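About Wenerar

We rate sailing instruction. That is all we do, and we came to it because we stopped believing the brochures.

Etelka Medve spent eleven seasons coaching dinghy crews before she started Wenerar, and in that time she read a lot of promises. Learn to race in a weekend. Guaranteed podium by the end of the summer. Sailors who bought those courses turned up at her club unable to hold a lane off the start line. The certificates were nicely printed.

Irén Szénási joined the following November. She had run protest hearings at regional regattas and has a low tolerance for anything that can't be shown on paper. Between them they set the rules we still work by.

What we do

We send a paying student to a sailing school without telling the school. The student takes the whole course, keeps notes and sails a timed course before and after. If the time doesn't improve, we say so. We have now collected 2,982 of these timed runs, and 1,458 of them came out no faster than the run before. Some of that is wind, and we know it. We publish the wind readings next to the times so you can argue with us, and people do.

We don't give stars. A school with a great harbor and a bored instructor would get three and a half of them, and you would learn nothing about either one.

What we don't believe

We don't believe that new sails fix slow boats, at least at club level. Our Trernano trials put the same crews in the same hulls with old cloth and new cloth, and most of the difference went away once the crews stopped pinching upwind.

We don't believe tuning guides written for somebody else's mast.

We don't believe testimonials, including the kind ones we get. You won't find any on this page.

We are also unsure about ourselves. A test by one student on one course is thin evidence, so no school goes into our listings until it has had at least 4 visits. That makes us slow. Schools complain about it, usually the ones that have had three.

Who pays

Subscribers pay. Schools can't buy a listing, a better listing or the removal of a listing. Choi, our small training fund, covers course fees for juniors and is paid for out of the same subscriptions. It gave out 200 places before we lowered the age limit, and we are still checking whether any of those sailors kept at it. We'd like to say yes. We don't have the numbers yet. 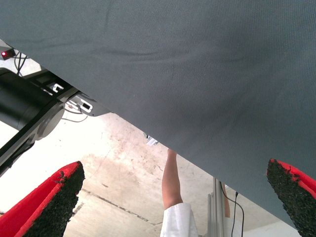 Getting in touch

Write to the office through the contact form. Irén reads the mail on Friday. If you run a school and think we got your result wrong, send us the course dates and your own times. Complaints without times go in the Jomano folder, and she opens that one last.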